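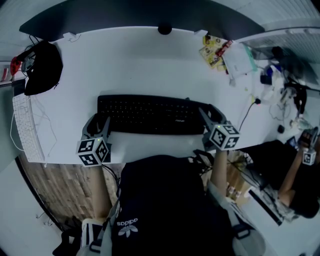 Looking after the left-hand one

Sat 2 October

The left gripper has been back in service for a whole week, so I am writing down what I did to it before I forget and have to discover it all again in February.

For anyone who came to this blog for the bread posts: I spend my working days at Dukirby, where we teach a two-armed robot cell called Molefe to do the sort of desk chores you would tell a teenager to do. Picking up a keyboard by both ends and putting it somewhere sensible is a typical morning. A person does the job first with a pair of hand-held grippers, one for each fist, and the recordings go to the cell. The grippers are Hokgates. They have pointed grey jaws at one end, a cable at the other and a white cube on top covered in black square patterns, which is how the tracking knows where your hands are. You wear the rest of it over your shoulders on straps. It is a lot like being a parachutist who has been asked to tidy up.

My job title has the word "systems" in it. In practice I am the person who owns the small screwdrivers.

What was wrong with it

The complaint on the sheet said "left one feels drunk". I have had worse fault reports. I have had "no" as a fault report.

What it meant, once I'd strapped in and had a go, was that the left jaws closed a moment after you asked them to and then closed a bit more than you wanted. On a mug you'd hardly notice. On the corner of a keyboard you notice at once, because the keyboard is long and flat and any disagreement between your two hands gets passed along it like a rumour. One end dips, you correct, the other end slides, and by then you have typed a row of semicolons into somebody's email if they were silly enough to leave it plugged in.

The recordings showed it too. Stistard, which is our own software and therefore my fault on alternate days, draws the jaw opening as a line. The right hand's line was a nice clean set of steps. The left hand's looked like the Pennines.

I went back through the log for when it started. The left gripper had done 2,815 closes since its last strip-down. The schedule I wrote myself, and pinned up myself, says to strip it a good deal sooner than that. I have spoken to the person responsible.

Taking it apart

Unplug it first. I put this in the written procedure in capitals and then sat down and opened a live gripper, and it shut on my thumb with what I can only call enthusiasm. So: unplug it, and wait for the green light on the cube to go out. It takes its time.

Then the cube comes off. There is a single fixing underneath, and the cube should lift straight up. If it needs wiggling, stop and find out why, because the patterned faces are only stickers on flat plates and they mark if you lean on them with a thumbnail. I put the cube in a lined tin with the lid on. It used to go on the bench next to me, until the day I set a coffee on it.

The jaws next. Each is held at the root by a pin with a clip on the end, and the clip will leave the building given half a chance. Do this inside a clear plastic bag, with your hands in the bag and the gripper in the bag, looking like somebody defusing a sandwich. I have not lost a clip since I started doing it that way, and before that I had become a regular customer of the spares drawer.

With the jaws off you can get at the slide. Ours was full of fluff. I don't know what I expected. The things spend their lives being pushed around desks, and desks are mostly dust with a few opinions on top. There was also a bit of biscuit, which I have chosen not to investigate. It all came out with a dry brush and some patience, then a wipe with a cloth that was barely damp, then a very small amount of the light grease that lives in the fridge for reasons that go back before my time.

The grease is where people go wrong. If you can see it, you've used too much. Last year I did the slide generously, as one might butter toast for a guest, and it gathered fluff at such a rate that I was back inside within a fortnight.

The actual culprit

I'd have liked it to be the fluff. I cleaned everything, put it back together, strapped in, and it was still drunk, although now it was drunk in a cleaner house.

The play was in the left jaw's pin. You couldn't see it. You could just feel it, if you held the body in one hand and rocked the jaw tip with the other: a tiny click, like a loose tooth. The hole had worn ever so slightly oval. When you squeezed, the jaw first took up the slack and then did as it was told, and there was your delay. Then, since your hand had felt nothing happen and squeezed harder, there was your overshoot.

A new jaw costs 71 pounds, which seems a lot for something that looks as if it came off a barbecue set. I ordered a pair, on the grounds that the other side will have been through exactly the same life and is only waiting its turn.

They came in a box big enough for a toaster.

Cables, and my feelings about them

While I was waiting for the post I did the cables, as I should have done in the first place. Every problem we have ever had with the hand-helds has been the cable, except for this one, and I still don't entirely trust that.

They run down from the grippers past your ribs to the gear on the harness, and they want above everything else to be plaited. You can start the day with two separate cables hanging politely and finish it with something that belongs on a horse. I undo them completely once a week, lay them out on the floor, and run each one through my fingers looking for flat spots and stiff bits. The place to check hardest is just behind the plug. If it bends more easily there than it does a hand's width further along, it's on its way out.

After that they get clipped to the straps with a bit of slack at the elbow. Too little and the cable tugs your wrist every time you reach for the far side of the desk. Too much and it catches on things, and a desk in our room has plenty of things. We keep it that way on purpose, up to a point. Molefe has to cope with bags and wrappers and stray wires and the spare keyboard, so the people recording have to cope with them too. The point we keep it up to is a matter of debate, and I am usually on the side of throwing something away.

Buckles get a look at the same time. Grit gets in them. Blow it out, click them shut, pull hard.

Putting the cube back

New jaws on, clips on (bag again), slide moving freely by hand from one end to the other. Then the cube, which is the bit that needs a steady mood.

It will go on in four ways round and only one of them is right. The patterns are all different, so the tracking can tell which face it is looking at, and if you fit the cube a quarter turn out then the software believes, quite sincerely, that your hand is on sideways. The first time this happened to me the recorded path showed someone lifting a keyboard from underneath the desk. There is now a dab of nail varnish on the base and another on the body and you line them up.

Wipe the faces with a dry lens cloth. Avoid anything with alcohol in it, which lifts the edge of the black. A lifted edge casts a shadow, a shadow looks like a bit more black, and then a corner has moved and you spend an afternoon calibrating around a sticker.

Then I run the check, which goes like this:

Plug in and wait for green on both cubes.
Hold both grippers still on the desk and let Stistard settle.
Open and close each jaw fully, 3 times, slowly.
Touch the jaw tips together in front of you, then at the left of the desk, then at the right.
Pick up the keyboard by its two ends, lift it a little, set it down.

The touching one tells you most. If the software thinks your tips are apart when you can feel that they're together, something is on crooked, and it's the cube. If they agree in the middle and drift apart at the sides, it's the calibration, and you should put the kettle on.

Mine agreed everywhere, first go. I didn't believe it and did it again.

The keyboard was the real test. New jaws are stiffer than you remember, and for the first few lifts my right hand was still making allowances for a left hand that no longer needed them. The line on the screen had its steps back, though. I saved a copy and put it up on the wall next to the schedule.

Still to do

The right-hand gripper is booked in for the same treatment on whichever morning I can prise it away from people. It has its own light grinding noise, which I've been told is "just how it is".

I also want to move the jaw clips from the spares drawer to a pot with a lid, order more lens cloths, and find out who put the grease in the fridge next to the butter. They are in very similar tubs.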